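Barkley Countertop Care FAQ

Last updated April 17, 2023

Quick answers to the stuff we get asked most at the Barkley shop. Mostly marble, some granite and quartz. If it isnt here, use the contact form -- we read it every morning.

What do I clean marble with day to day?

Warm water, a drop of plain dish soap, soft cloth. Wipe again with clean water, then dry. No vinegar, no lemon, no bathroom spray. Nothing that says "removes limescale" on the label. We sell Pustora Stone Wash if you want something in a bottle, but soap is fine.

Does dark marble need anything different?

Same cleaning. Dark stone shows dust, water spots and dried soap more than white does, so the drying step matters more. Buff with a dry cloth once it's wiped down. Etch marks also show up lighter than the stone around them, so you'll spot those sooner too.
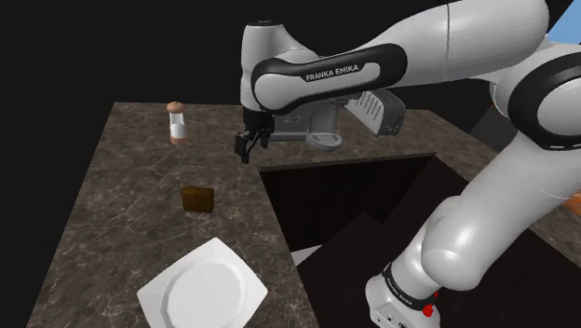

Dark brown marble counter (computer rendering).

What is an etch mark? Is it a stain?

No. A stain is something that soaked in. An etch is where acid ate a little of the polish off. Wine, tomato, orange juice, soda. Looks like a dull spot or a ring, usually right where a glass was. Sealer does not stop etching. Please read that one twice, it's half of our phone calls.

Can I fix an etch myself?

Light ones on polished marble, yes. Use the Ekico polishing powder with a damp felt pad, small circles, rinse, look, repeat if needed. Try it somewhere out of sight first. Honed (matte) marble is different -- powder will leave a shiny patch, so call us instead. If you can feel the etch with a fingernail it's too deep for powder.

How often do I seal?

Depends on the stone and how much you cook. Do the water test. Put a spoonful of water on the counter, wait 20 minutes, wipe it off. Dark patch underneath = time to seal. No change = leave it alone. Test by the sink and by the stove, those spots wear first.

How do I put sealer on?

Clean the counter and let it dry overnight.
Wipe on a thin coat, one section at a time.
Wait as long as the bottle says, not longer.
Buff off everything left on the surface.
Keep the counter dry for 8 hours.

Hazy afterward? Sealer dried on top. A little fresh sealer on a rag will usually loosen it, then buff right away.

Oil stain by the stove, help

Poultice. Baking soda and water mixed to a paste like peanut butter, spread over the stain, plastic wrap on top, tape the edges. Leave it 24 hours, then take the wrap off and let the paste dry all the way before you scrape it up with a plastic scraper. Old oil can take 4 rounds. Be patient with it.

My counter has thin light lines in it. Cracks?

Probably veins. Veins are part of the stone. Run a fingernail across -- if it doesnt catch, it's most likely a vein or a filled fissure and you can relax. If it catches, or one side sits higher than the other, stop putting weight there and send us a photo.
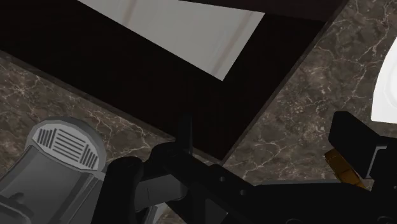 Light veining on gray-brown marble (computer rendering).

Will the slab match the sample?

Close, never exact. Samples are small and veining changes across a slab. We ask everyone to come see the full slab at the Pillay Road yard before we cut. Once it's cut it's yours. New slabs came in during March and not all of them are on the website yet, so ask.

Can I put a hot pan down?

Use a trivet. Marble handles heat ok but a sudden change can crack it, and the resin in quartz will scorch. A scorch in quartz doesn't come out.

Can I cut on it?

Get a board. Knives scratch marble, and granite wrecks knives.

Is it ok to stand on the counter to change a bulb?

No!! Especially not near the sink cutout, where there is very little stone holding things together.
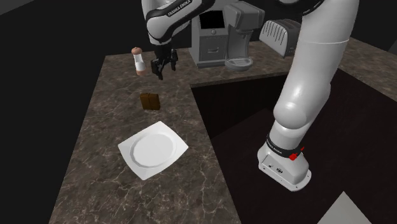
Repairs and Visits

Do you come out for small jobs?

Yes. Visit fee is $100 and it comes off the bill if you go ahead with the work. Chips, seams, re-polishing, re-caulking at the backsplash. We dont do tile or grout.

How do I get ready for a visit?

Clear the counter and teh floor in front of it. Have an outlet free. Polishing is wet work so move rugs and anything paper.

How long does a chip repair take?

Most are done in one visit. The filler needs to cure before you wipe it with anything wet, and we'll leave a card with the times on it.

What if I didn't buy the counter from you?

Doesn't matter. Tell us the stone type if you know it, send a photo if you don't.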